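Shelf Stocking and Picking Cell – Demonstration Collection Package

Product overview
Ordering code: Woris SC-2
Supplied by: Pever Robotics Supply
Category: Data collection equipment / Retail handling

The Woris SC-2 is a complete station for recording examples of retail shelf work performed by a robot arm under human control. It is intended for research groups and development teams that train manipulation policies and require consistent recordings of packaged goods on ordinary store shelving. The package includes the arm mount, the operator station, the shelving, the recording computer and the software used to review and label each episode.

Customers supply their own arm or may order one with the station. Arms from most major manufacturers can be fitted to the standard mounting plate. Grippers are attached at the wrist and may be changed between sessions.

Why packaged goods
Boxed food is a demanding subject for a learning system. Neighboring boxes often share a color, a size and a logo and differ only in a printed band or a small picture. A policy trained on a bare table with a single object seldom performs well when the same object stands in a full row. The SC-2 is therefore delivered with a stocking plan that places closely related varieties next to one another, such as Bunny Grahams beside Hidden Veggies, with mixed brands on the shelf above.

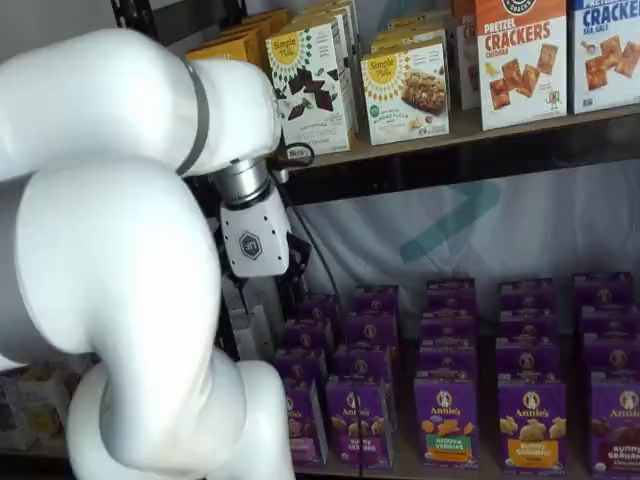
Shelving and backdrop
The shelving unit has a black metal frame with perforated posts, and the boards can be reset to a different height without removing the arm from its mount. A white fabric backdrop hangs behind the products to limit visual clutter from the room. Customers who wish to train on a wider range of backgrounds may remove the fabric or replace it with their own.

Each board carries loads up to 30 kg. Boards should be leveled after every height change, and the new height must be entered in the session record before collection resumes.

Operator station
The operator guides the arm from a seated position with a pair of hand controllers. Movement, gripper state and camera views are stored together on a common clock. An episode begins and ends with a foot pedal, so that the operator's hands remain on the controllers throughout.

Episodes that end in a dropped or crushed box are retained and marked as failures. They are excluded from the default training export but may be added back by changing one setting – many customers use them to train a separate success detector.

The standard task list covers the following work:

Pick a named variety from the front row
Pick from the second row after the front box has been removed
Return a box to its correct column
Straighten a box that has turned on the shelf
Move a box from the upper shelf to the lower shelf

Tasks may be added or reworded in the review software. Instructions are stored as plain text with each episode and may be written in any language.

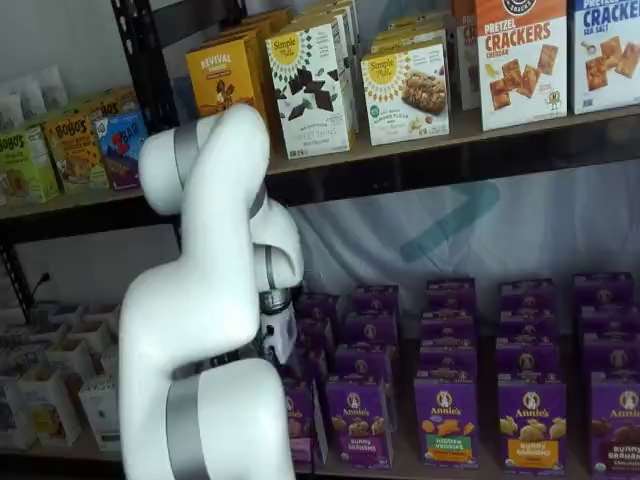 The arm at the lower shelf, with mixed brands on the shelf above.

Reach and approach
Full shelves leave little room for the forearm, and the shelf above restricts movement from overhead. The mounting plate can be moved sideways along the base rail to give the arm a better approach to the outer columns. We recommend that each task be recorded from at least two base positions. Policies trained from a single position tend to depend on it.

Cables at the wrist should be given enough slack for full rotation and checked at the start of every shift. A cable that catches on a box can spoil an episode without being noticed until review.

Collection service
Customers who do not wish to run their own sessions may order recorded data from our Gresby site, where trained operators work in two shifts beginning on Monday of each week. The smallest order is 900 episodes. A standard order is 3,000 episodes across the full task list, delivered with labels and a written summary of failures by task.

The current product list contains 263 packaged items. Items may be excluded on request, and customers may ship their own goods to the site for use in their order. Perishable and glass-packed goods are not accepted.

"We ask every customer to send us a description of the shelf the robot will eventually face," states Rosângela Rocha, manager of collection services. "The stocking plan is prepared from that description, and it has more effect on the result than any other choice made at the outset."
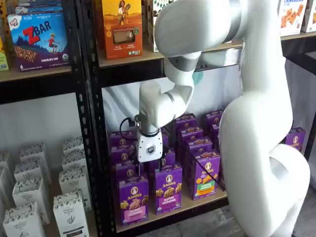 Options and accessories
Magalhães wrist camera bracket, left or right mounting
Additional shelf bay with two boards
Second operator station for training new staff
Replacement backdrop, white
Extended base rail

Delivery and installation
Stations are delivered in four crates and installed by our staff. Installation includes camera calibration and one day of operator instruction. The customer must provide a level floor, a grounded power supply and a wired network connection. Orders placed before the end of January are scheduled in the spring installation period.

Warranty
Two years on shelving, base rail and operator station. Arms and grippers are covered by their respective manufacturers.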